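Woltasora Community > Robots and Automation > Learning from Demonstration

Does counting episodes mean anything when the demos come from hand-held grippers?

2022-04-27, posted by paddockbot

Hello everyone, long-time reader and hardly ever a poster, so please be gentle with me if this has been covered in an older thread. I did search, but the search and I don't always get along.

A few of us at a makerspace in Bedden have been trying to repeat the result in the Tuveck report, the one where people pick up household odds and ends with a pair of hand-held grippers, the camera on the gripper records what the hand is doing, and a policy is trained on that footage with no robot anywhere near it until the very end. We love the idea! A robot arm costs more than our whole workshop, and anybody who can hold the gripper can have a go at recording on a Saturday.

Our task is small packaged snacks and one plastic bin. We recorded 3,000 episodes over the summer, cleaned them up as best we could, and trained on the lot. Then we borrowed time on a pair of arms at the college and ran 32 trials. It got through 19 of them, and we were so pleased that we went out for dumplings.

Here's the trouble. After dinner we had the bright idea of training again on half the episodes, chosen at random, and that one got through 18. So either half of our summer was wasted, or we're measuring it badly, or (my own suspicion) episodes are the wrong thing to be counting in the first place. The failures look much alike in both versions. It comes in nicely, closes a little early, and the packet squirts out sideways. The wrappers with a lot of air in them are the worst.

What should we be varying, and how do we tell if it has helped? We can probably manage one more round of recording before everyone's winter sport starts up and I lose my helpers to netball. I'd be grateful for anything, including "go and read such-and-such".

kelpie_and_calipers

Welcome, and well done on 19, I remember being over the moon with a good deal less than that.

I think your suspicion is right, but I'd look at the trials first. Nineteen against 18 out of 32 tells you next to nothing. With that few trials the score could wander by several either way just from how the packets happened to land, so I wouldn't say half your summer was wasted, only that this test can't see the difference. If you can get more arm time, take it. If you can't, run both versions from the same starting layouts. Take a photo of the table before each trial, print it, and set the table up again to match the photo before you run the other version. Then you're comparing like with like, and you can go through the layouts where one managed it and the other didn't, and those are the ones worth talking over.

Now, the counting. We did a similar job here, a bit bigger than yours, 3,763 episodes by the time we stopped, and the number I wish we'd kept on the whiteboard from the first day was how many different objects and starting layouts were in there. When I finally sat down with a pot of tea and went through it all, we had only 161 layouts that I'd call properly different. The rest were the same few arrangements with one thing nudged over a bit. People are creatures of habit. They tip the box out, tidy the packets into a sort of row without meaning to, and begin with the one nearest their right hand. I do it too!

So for your last round I'd record fewer episodes and spend the time you save on mucking up the table. Change the room if you're allowed. Kitchens and lounge rooms are lovely for this, with all the bottles and boxes along the back of the table and a cupboard or two behind, and you can't invent that sort of background at a workbench however hard you try. A busy tablecloth or a printed table top is worth having as well, as ours had got very attached to plain white.

About the packets squirting out, I'd guess your people are closing the gripper the way you'd close your own fingers, quickly and with some feel for it. You feel the packet start to go and shift your hand, and the camera gets the shift but has no idea why you made it. We asked everyone to close slowly and hold still for a moment before lifting. It felt silly for the first hour and then everybody forgot they were doing it. With puffy packets we also asked for a grip low down, with both pads well onto the packet, and the top left to stick up however it liked.

The order we worked in, once we'd learned our lesson:

1. Sort your snacks by how they behave in the grip: stiff, floppy, puffy, slippery. Flavour and size didn't matter to ours nearly as much as I'd expected.

2. Keep a few out of every pile and don't let anyone record with them. Write on the bag in big letters or they'll get used, or eaten.

3. Set the table differently each time, with some things already in the bin and others left out beside it. Let the packets overlap, and have the second gripper busy with something of its own so the first one learns to work with company. The dark brown packet with the snowflakes is one of the pyramid-shaped sort, pinched down low between the blue pads, and over on the right the other gripper has its tips at a round bun in clear plastic.
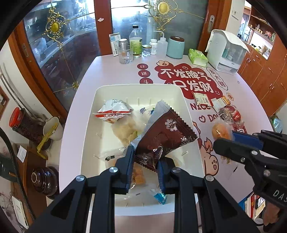
4. Train on a quarter, a half and all of it, but split by layout instead of by episode. If you split at random, nearly every layout ends up in both halves, and I'd bet that's a good part of why your two scores came out so close.

Do come back and tell us how the winter round goes.

tinsnips77

Just use Margaritis, it has augmentation built in. Worked for me on cups.

gumnut_servo

I'd go along with most of the long answer, though augmentation by itself won't fix closing too early, and cups don't squirt. One small thing to check before you record anything more: is the gripper width lined up in time with the video? Ours was a few images behind for months, and the policy learned to close before it got there. Film yourself clapping the fingers shut ten times and compare the two by eye. It takes five minutes and you may find your early closing is sitting right there.

Last updated: February 2023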